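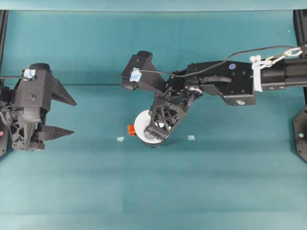

Concurrent or consecutive after two counts?

Home | Topics | Courts and Sentencing | Ask | Log in

Posted in September by Roswitha Rothe

My cousin was sentenced in state court on two felony counts, 60 months and 40 months. The judge did not say how the terms run, and the written judgment is silent too. He has 383 days of jail credit. The clerk in Tumoldale would only read me the docket. Does silence mean the terms are added together?

Sitompul
Depends on the state. Many have a default rule for terms imposed at the same hearing, often concurrent, but some offenses must run consecutively by statute. Look up the sentencing statute for each count. Then order the hearing transcript — in many courts the oral sentence controls if it conflicts with the paper. If concurrent, the longer term governs and he serves against 60 months. Jail credit normally comes off once, even if the terms are stacked.

Binora
They always stack them. My brother's were stacked.

Sultell
Disregard the answer above. His trial lawyer can file a motion to clarify or correct the sentence. Check the deadline today, as some are short. Also ask the prison records office for its time computation sheet, which shows how the 2 counts were entered and whether all 383 days were applied.

Contact | Copyright Tumoldale Community Help | Back to top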